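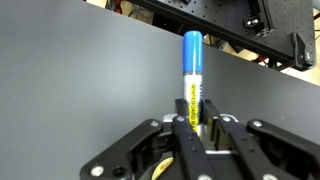
Progress report to Henholm – shared workroom refit
October 24, 2022

Hi Leanne,

You asked for a short one this time, so I'll try, but you know how I get once I start on the workroom! The big news is that we're in and using it. The black table went where Olaia Zabala wanted it, next to the parquet, and the white one stays behind it as the place where cables and keyboards live. I was against having two tables so close together and I've come around completely.

Money first

We've spent 1326 of the September installment, nearly all of it on the tabletops and on getting the floor looked at (the parquet is staying, hooray). Small supplies came out of what was left over from Cadix. Markers, paper, jars, that sort of thing. I've put the receipts in the Fonia folder under item 13, and the one that's hard to read is for the delivery.

Whiteboard markers

I know this sounds like a silly thing to give its own heading, but you did ask what people use most, and it's markers. Blue ones, mainly. They wander off to the other rooms, they come back without caps, they end up in coat pockets. Olaia's rule is that a marker gets its cap back on before it leaves your hand, and for the past couple of weeks people have mostly gone along with it. I'd like to order another box in the same blue before the year is out, if the budget line can take it.

The black table

We agreed it would be kept for whatever is being worked on that day, with the small household things we use (mugs, jars, bottles, the yellow ball) put out with space between them. It's a nice surface to work on – matte, so the lights don't bounce back at you. The pale yellow mug has become everybody's favorite and I've had to ask people not to drink out of it. A marker usually ends up lying beside it too, whatever the rule says.
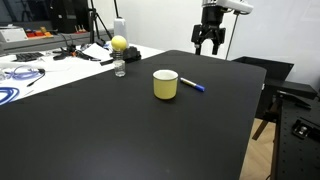
Still to do

The white table needs a proper sort. Papers and black cables pile up there and the blue cables need hooks of their own – I have Pastor pricing a rail for the wall, and I'll send you the quote when it comes. I'd also like a shelf for the jars and bottles, because at the moment they go back into a box every evening and the clear ones are hard to find in there.

We had 8 bookings last month, which I'm pleased with given that we were still unpacking for half of it. Could you let me know if the next report should go to you or straight to room 101?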